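Notebook, Saturday, March
Prep for the Hellach open day

Dry run of the visitor table this morning with the hand-held grippers. Fruit sorting is the slot Dawber asked for: small groups, 14 minutes each, visitors try the tool after watching us do one. Started 9:30, stopped for lunch, went again until 3.

Jaw closing speed left at the Gimudmont default. I tried it slower and visitors would get bored. Grip limit set to 43 on the dial for everything, which saves touching it between groups. Tomato first, as the easy one to explain.

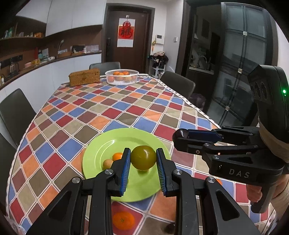 Tomato between the blue pads, over the green plate. Second gripper at right.

Notes from the run:
- Closing from straight above is easier to follow from the far side of the table. Coming in at a low angle hides the pads.
- Two people working at once is fine if they agree who goes first. We bumped twice before lunch.
- Gellamico wants a handout. 300 copies ordered, they say 400. Ask again Monday.
- Need a spoken line about why the fruit is different sizes. I kept skipping it.

After lunch we moved on to the small stuff. Longan and grapes need the pads lined up before closing, and first-timers will rush this. Plan is to have them stop with a pad on each side, check, then squeeze. Mandarins stay out as the fallback for kids. Still undecided on whether to let visitors pick the fruit or call it for them. Calling it is quicker, picking gets more talk going.

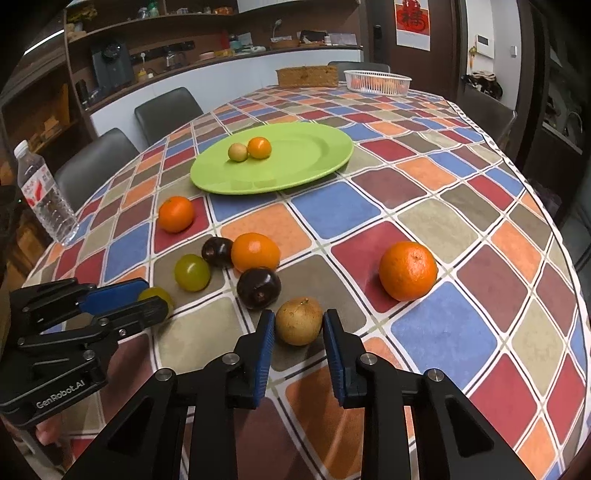

Do visitors need to sign up ahead for a turn with the gripper?
Turns are first come, first served at the table, and the sign-up sheet is only for the afternoon talk.

To do: spare pads in the box, charge both units Friday night, print the slot times large enough to read from the door. Wipes too.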